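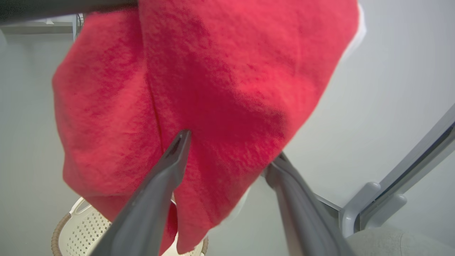 Bjartur Hafstein

Chapter 3
The Wrist and Everything Hanging Off It

I've spent more hours looking at robot wrists than at any other part of a robot, and I still like them best. The shoulder and elbow of a small arm mostly take care of themselves. The wrist is where we bolt on all our own ideas - fingers, a camera, a printed mount, a bunch of cable - and then we ask it to go and grab laundry!

Cloth is the job we'll stay with for the whole chapter. It's soft, it weighs next to nothing, and you'd think it would be easy on a machine. But a hanging fold gives way when a fingertip pushes on it, so the fingers have to go in deep, often right down beside a basket or the leg of a rack. Hard plastic all around and soft stuff in the middle. If a finger sits a little crooked, the cloth won't tell you, and the rim of the basket will.

The arm I have in mind is the one we kept at Kerau, with a two-finger gripper on a printed mount. Yours may look different, and that's fine. What I want you to pick up is the order of the work, so let me give it to you the way I learned it.

Power down first and let the arm rest in its parked pose. Hold each finger near the tip and try to wiggle it. You're feeling for play at the root, and you should do this before you pick up any tool (I used to go straight for the screwdriver, and I tightened away a good many faults before I'd found out what they were). Write down what you feel, even if it's "nothing."

Next, the mount. Printed parts creep under load. The screws can be as snug as the day you put them in and the plastic under the heads can still have sunk a hair. Look at the edges of the holes with a flashlight. A pale line in the plastic is the start of a crack, and a mount with a pale line goes in the bin. Print a new one. In our first season at Kerau we went through 17 of them, mostly because I kept hoping the old one would last until evening.

Then the cables, which get a section to themselves later on. For now, bring the wrist slowly through its full turn, by hand if your arm allows it, and watch each plug while you do. The cable should have enough slack at both ends of the turn that the connector never gets tugged.
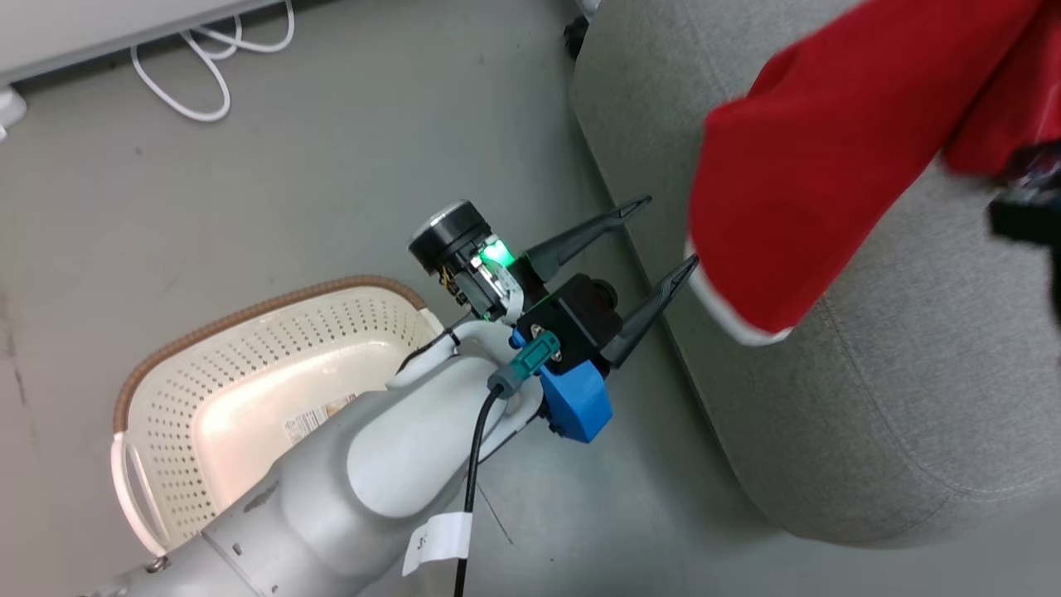 Barry Bickerstaff read a draft of this chapter and told me I had it backward, that he'd do the cables before he so much as touched a finger, because at Dokorside a tired plug had cost him 30 hours of looking for a gripper fault that wasn't there. He also thought every label should be readable without moving the arm.

I've kept my order, but he has a point about the labels, and I've gone back and redone mine. If your gripper cuts out only in certain poses, go ahead and use his order for that day.

Last comes the camera. Any time the mount has been off, even for a minute, check the camera's calibration again before you run a job. We'll do that together in section 3.1, so have a clean cloth and your notebook ready.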